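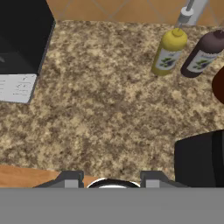 Granite counter, speckled tan and brown, with the tile behind it

How do I tell if my granite needs to be resealed?

Asked in Kitchens & Baths, Fledwood community board

We bought a house in Fledwood in October and it came with speckled granite counters, mostly tan with dark brown flecks. The sellers left a folder of manuals but nothing on the counters, so I don't know when they were last sealed or if they ever were. The inspector didn't say anything either way.

Last Friday I left a wet dish towel on the counter overnight and in the morning there was a dark patch in the shape of the towel. It was gone by dinner. My sister-in-law says that means the stone is ruined. The man at the tile store said it means nothing and then tried to sell me a $62 bottle of sealer. I called a company called Kileck and they quoted $247 to come out and do the whole kitchen, which is an L shape plus a short piece by the stove.

Questions:
Is the dark patch a problem?
Can I do this myself or is it worth the $247?
Does oil do the same thing as water? We cook with a lot of olive oil and I wipe up drips all the time.

I have been cleaning with a vinegar spray, if that matters.

3 answers

Answer 1 (accepted)

It matters. Stop using the vinegar. It won't eat the granite the way it would eat marble, but it wears down the sealer, and some granites have a little calcite in them that will go dull over time. Use warm water with a drop of dish soap, then dry it with a towel.

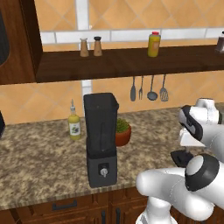

The dark patch means water is getting into the stone. It dried out and went away, so there is no damage. It does tell you the sealer is thin or gone in that spot. To check the rest, put a spoonful of water in several places: near the sink, by the stove, and somewhere you hardly use. Come back in 15 minutes and wipe it up. If the stone is darker underneath, that area needs sealer. If it looks the same as before, leave it alone. Some granite is dense enough that it never takes sealer at all, and if you put it on anyway it dries to a haze that is a pain to get off.

Oil is worse than water. Water evaporates and oil doesn't. If you get an oil spot, make a paste of baking soda and water, spread it on thick, cover it with plastic wrap and tape the edges down. Leave it 24 hours, then take the plastic off and let the paste dry all the way before you scrape it up with something plastic. You may have to do it two or three times on an old spot.

Doing it yourself is easy. I've done mine four times with the Tilent penetrating sealer. Clean the counter, let it dry overnight, wipe the sealer on in small sections, wait however long the label says, then buff off everything that hasn't soaked in. The buffing is the part people skip -- if you leave it to dry on the surface you'll get streaks. Open a window.
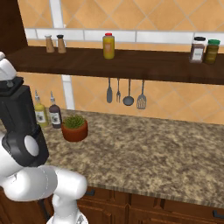
Keep water off it for a full day afterward if you can. I do mine at night before we leave for a weekend. Then repeat the spoon test, and if it still darkens, do a second coat.

I would not pay $247 for an L-shaped kitchen unless you have bad knees or a bad back. If you do call someone, ask what product they use and if the price includes cleaning.

Comment from the person who asked: Did the spoon test. Sink side went dark, stove side a little, the short piece not at all. Going to do the first two myself. Thank you.

Answer 2

Aguirre Stone did ours for $100 but that was a few years ago and it was a small galley kitchen. They were on time. I don't know if they go out as far as Fledwood.

Answer 3

Get quartz. We had granite for years and I got sick of worrying about it. Never have to seal it. Cost us $2,446 installed with the old sink put back in, and the only thing you have to watch is hot pans -- use a trivet.

Comment: They asked about sealing, not replacing.

Comment: I know what they asked. I'm saying what I would do.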